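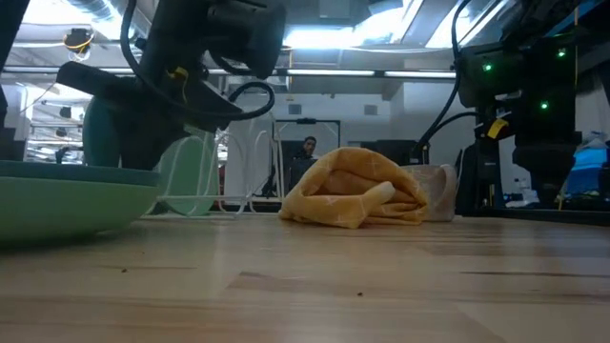

Raquel Paiva wrote back to last month's list asking why I'd left out the smoke alarm in the upstairs corridor, and she's right, I had. It's on now, item 4. She also wants the tea towels kept away from the hob, and I'll come to that as well.

Orkwood Hall - kitchen and corridor safety check
Checked March 25, 2022, by me, with a torch and a cup of tea

Home | Bookings | Kitchen | Safety checks | Find us

I do this walk round before the spring lettings start and I write down whatever I see, so forgive the rambling. OK means leave it alone. LOOK means I'd like someone else's opinion. FIX means please, before the next booking!

1. Back door and step - OK
Opens fully, closes by itself, bolt moves freely. The step has a new white edge painted on it and you can see it in the dark (I turned the lights off and went in and out a few times like a burglar).

2. Hob and oven - LOOK
All four rings light. The front left one takes a few goes and I don't love that. The Fondero man is due in March anyway so let's get him to clean the jets. Tea towels were hanging on the oven rail again. Raquel's suggestion is a hook by the window and I've got one in my drawer at home, so I'll bring it.

3. Sink and water heater - OK
Hot tap is properly hot, with the warning sticker still up. No drips underneath. I moved the bleach to the high cupboard, so if you're looking for it, that's where it went. 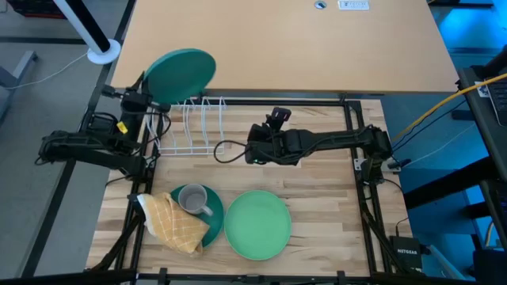 While I was under there I had a feel along the skirting for damp and it's fine, bone dry even in the corner where we had the trouble last winter. I also pulled the fridge out - heavier than I remembered - and hoovered the back of it. There was a lot of fluff. I'd like that done twice a year from now on, and I'm happy to do the spring one if somebody with a better back takes the autumn.

4. Smoke alarms - FIX
Kitchen one: loud. Hall one: very loud. Upstairs corridor: gave one sad chirp and then nothing. I changed the battery and got the same again, so it needs a new unit. Valentin Rüegg says the Buveo ones fit the old bracket, but he also said that about the door closer, so please measure first.

5. Extinguishers and fire blanket - OK
Both gauges in the green, pins in. The blanket is on its hook and the tabs hang down where you can grab them. I've initialled the tags.

6. Sockets and leads - FIX
The double socket by the serving hatch has a cracked corner. I've taped it over and put a note on it. Please don't peel the tape off to charge your phone! The urn is rated at 3,000 watts and should go straight into the wall, never into the extension lead.

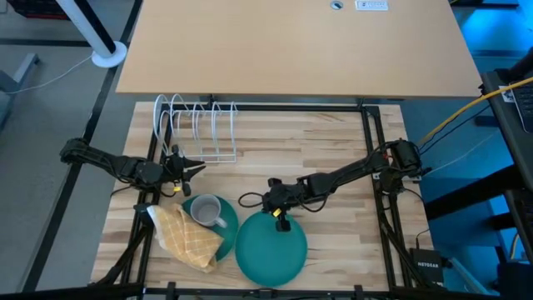
7. Corridor and fire exit - LOOK
The exit opens on one push and swings out past 90 degrees. Someone had left 2 folding tables leaning beside it, though, and I nearly brought one down on my foot. They're back in the store. The green running man sign flickers a bit, so I'd like it looked at while the ladder is out.

8. First aid box - FIX
Plenty of plasters, no burn dressings, and the eye wash has gone out of date. I've put the empty packets in an envelope so whoever orders can see the sizes. The accident book has no new entries.

The two urgent ones are the alarm and the socket, and I'll chase both. I'm going back on the 31st with the hook and will look at the hob again then. If you spot something I've missed, write it on the sheet inside the cupboard door - pencil's on a string.

Orkwood Hall | Contact the bookings desk | © Orkwood Hall 2022 | Back to top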